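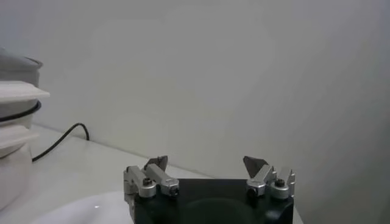

1/ Moving my work table to the other wall this week, so a thread on how I set it up, what it cost and what I'd skip. Long one.

2/ The table is a white top from Movholm on four screw-on legs. I wanted white so I can find small parts when I drop them. It does that. It also shows every pencil mark, and I use a lot of pencil.

3/ The wall stays plain. I had a pegboard in the last apartment and spent more time arranging hooks than using the tools on them. Tools go in two drawers now. The top one is for anything I touch daily, the bottom one for the rest.

4/ Total so far is $174. That covers the top, the legs, one power strip and a can of wall paint. The lamp and the drawers I already had. The chair was left in the building's free pile in October and I put new casters on it.

5/ Paint: one coat looked fine at night and bad at 9 in the morning. Do two coats. Let the first one dry overnight even if the can says four hours.

6/ Table depth is 30 inches. My old one was 24 and I was always pushing the keyboard out of the way to make room for a project. Six inches doesn't sound like much, but I can leave something half finished at the back now and still eat lunch at the front.

7/ Leg placement matters more than I thought. The instructions put them right at the corners. I moved mine in by three inches so I can clamp things to the edge. If you do this, drill pilot holes. The first screw I drove without one split the underside a little.

8/ Leveling took an hour. The floor drops toward the window. I used the adjustable feet on two legs and a folded piece of cardboard under a third, and I'm going to replace the cardboard at some point.

9/ Cable run: power strip screwed to the underside at the back, switch facing out. All cords go through one adhesive channel by Virkex. The adhesive let go twice. Wiping the surface with rubbing alcohol first fixed it. It has held for a month.

10/ Someone asked about cleaning. Damp microfiber cloth, a drop of dish soap, then a dry cloth. For pencil I use a regular white eraser before any water. Water first just smears it gray. I tried the Mollolix spray and it left streaks, so that bottle lives under the sink now.

11/ Small hardware goes in jars with the label on the lid, sorted by thread size and then by length. I used to sort by project and ended up buying the same M3 screws three times from Cifuentes, the hardware place by the bus stop.

12/ Light: one lamp on the left, because I'm right-handed and don't want my own shadow on the work. The ceiling light stays off. With both on I get glare off the white top and my eyes are tired by 4 pm.

13/ Things I'd skip: the desk mat (slides around), the under-table basket (I hit my knees on it) and the second monitor arm. All three are in a box by the door if anybody local wants them.

14/ Still to do: a shelf above the window side, felt on the bottom of the chair mat, and a real shim for that third leg.

15/ I'll post the drawer layout when the dividers are cut. The first set came out too short by a quarter inch.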